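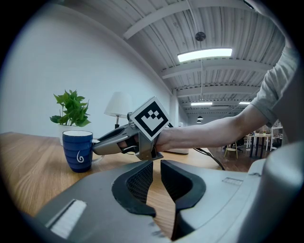 A reader of the last edition wrote to ask whether the Skingate dehumidifier has to be level before it is switched on, or whether it can be set down and run right away. It must be level, and it must also stand upright for a while first. Both points are now covered in the steps below.

3. Placing and starting the unit

The Skingate is meant for rooms of up to 600 square feet. For larger rooms, see the Flerier model in section 8.

1. Carry the unit by the two side handles. Do not lift it by the tank lid.

2. Set it on a hard, flat floor. If it rocks, turn the front feet until it stands firm.

3. Leave 14 inches clear between the rear grille and the wall. Curtains count as an obstruction.

4. If the unit was shipped or stored on its side, let it stand upright overnight with the plug out.

5. Pull the tank forward and check that the float moves freely. Push the tank back in until it clicks.

6. Plug the cord straight into a wall outlet.

7. Press Power. The fan starts first and the compressor follows a few minutes later.

8. Set the target humidity with the arrow keys. The factory setting is 50 and suits most rooms.

CAUTION: Do not use an extension cord or a power strip. The cord can overheat.

CAUTION: Keep the unit away from sinks and tubs.

Note – the Tank light comes on if the tank is full or not seated. Take it out, empty it and put it back. The unit restarts by itself.

Using the drain hose

The Prusora hose kit is sold separately. Remove the rubber plug at the back and keep it, as you will need it again if you go back to the tank. Screw the hose on by hand and run it downhill to a floor drain. A hose that rises at any point will send water back to the tank.

Filter

Rinse the filter in lukewarm water when the Filter light comes on. Let it dry fully before refitting. Replace it after 2,000 hours of running time – the hour count is under Menu, then Service.

Spare filters and feet can be ordered from Wanigasekara Parts. Have the model number from the rear label ready.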